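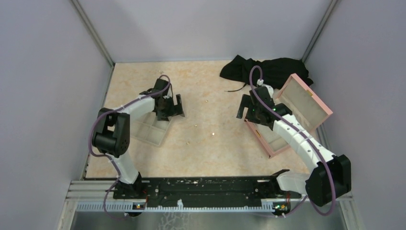
News > Member News > Spring Visits

Open day at Forkance

Members who signed up for the spring visit spent the afternoon of 4th May at the Forkance workshop in Trelside. The bus left Stadelley after lunch and was back in time for dinner. Those who drove found parking behind the building, which is easier to reach from the river road than from the front.

Forkance builds and tests small robot workcells for light sorting and packing jobs. The company moved to Trelside from a shared unit and now has 1,000 square feet on the ground floor, with offices upstairs. Most of the floor is taken up by benches, and the finished cells stand along one side.

The demonstration was the main part of the visit. The cell we were shown has two arms mounted side by side on one black rail, each with its own black gripper. The walls are a plain gray-violet and the floor is beige. Our guide said the plain background helps the software pick out the objects it is supposed to handle. On the day the work area held a gray plastic tray divided into square compartments and a pink box with a hinged lid and compartments of its own. A purple cable follows each arm and is tied to the white links, with enough slack left in the loops for the gripper to turn.

The task is moving small items between the tray and the box. It sounds simple, and several members said so. The guide explained that small parts are hard for a gripper to hold and easy for it to drop, and that a lid is harder still – the arm has to find the edge, lift it and let go without pushing the box away. The team teaches the arms by guiding them through a job by hand and recording each run. They had 300 recorded runs of this task when we visited and want 1,000 by July.

Questions went on longer than planned. One member asked what happens if both arms reach for the same spot. The control software, called Hsueh, checks the two paths against each other and makes one arm wait. Another asked about speed. The arms run well below their top speed during testing and will stay that way until the team is happy with the results. There was also a question about noise, and the answer is that the arms are quiet – the air compressor in the next room is what you hear.

After the demonstration we split into two groups. One looked at the wiring bench, where the cables and small circuit boards are put together before they go on a frame. The other went upstairs to see how the recordings are sorted and labeled. The groups then swapped. Coffee was served in the break room.

The workshop can take 80 visitors over the course of an open day, in groups small enough for everyone to see into the cell. Forkance has offered us a second date in July. The cost is $7 for the bus and nothing if you drive. Please wear closed shoes and leave large bags at home. The sign-up sheet is at the front desk in Stadelley.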